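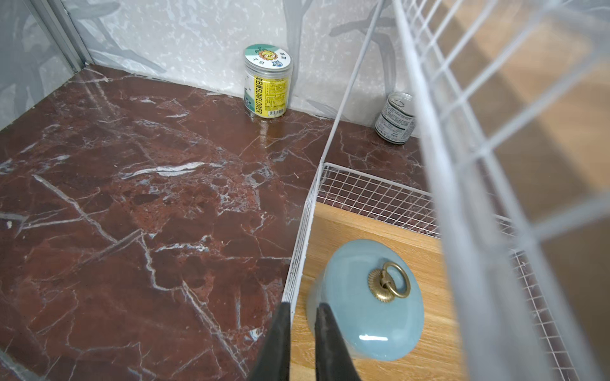

Plendholm Robotics Club: Software Group

The lid is the easy part, or so I was told before I had my coat off. It is light blue, glazed, domed, and it has a brass ring to pull it by. A child of three would hook a finger through the ring and lift. The software group at Plendholm has spent most of the autumn trying to get two black fingers to do the same, and the members would like you to know that they are close.

I have been hearing that robots are close for a long while now, so I asked to see the logs before I saw the demo. Maksym Moroz, who looks after the planning code, handed them over without fuss. The November runs come to 734 attempts at a single instruction: take hold of the ring and raise the lid. The planner reported success in 271 of them. That is not a number you put on a poster, and to the group's credit they haven't.

What interested me more was the word "reported". The planner calls a grasp good when the fingers stop closing before they meet. Something is between them, therefore the ring is between them. Moroz agreed that this does not follow. It could be the rim of the rosette, or a bit of basket. He has a second check on his list, which would compare the view from the wrist before and after the lift, and it has been on his list since the summer.

Much of the trouble starts with that wrist view. Look at what the software has to work with. Red-brown marble with white veins running all over it, every one of them a nice strong edge for a program that hunts for edges. Gloss on the stone, gloss on the lid. A white mesh basket so fine that you can see the marble through it, and another piece of white grid so close to the lens that it blurs into bars. The ring is a smooth circle of old-gold metal hanging against its own base, which is the same colour.

The group's perception module is called Sostgate, and it is good at the things you would expect. Give it the yellow-labelled jar at the back, with SUNFLOWER down the label in dark letters, and it draws a tidy outline almost every time. The jar also turns up in the marble as a faint reflection, and for a fortnight Sostgate was filing that as a second jar, lying below the first. Someone fixed it by telling the software to ignore anything under the height of the worktop. Fine, until you ask it to find something in a sink.

This is my complaint with a good deal of robot software, and Plendholm is no worse than the rest. A fault shows up, a rule goes in, the fault goes away, and the rule stays for ever. I asked how many such rules there were now. Moroz opened the settings file and scrolled for a bit. It runs to 2823 lines. He wrote perhaps a third of them, he thinks, and could explain most of those.

Control is in better shape. The arm is driven by a package called Levchenko, which replaced an older one last winter, and it does the dull work well. Fingers come in level, slow down near the lid and hold their place above it without trembling. I watched it stop at the same spot nine times in a row. If the perception side could say where the ring was with half that steadiness, I would have had a shorter visit and a kinder article.

The planner sits between the two and gets the blame from both. It treats mesh as a solid wall, sensibly enough, but the thin white rod by the corner of the basket comes and goes in its map, and with it the route to the lid. When the rod is there, the arm takes the long way round. When it isn't, the arm goes straight in, and you hold your breath.

There is a plan to test the whole stack at Hornell in the new year, on worktops the software has never met. I think that is the right test and I would not bet on the result. The group's own forecast, which they gave me in writing on Dec 28, 2021, is that the success rate will hold. They did not say what it would hold at, and when I wrote back to ask, Moroz replied that the second check should be finished first.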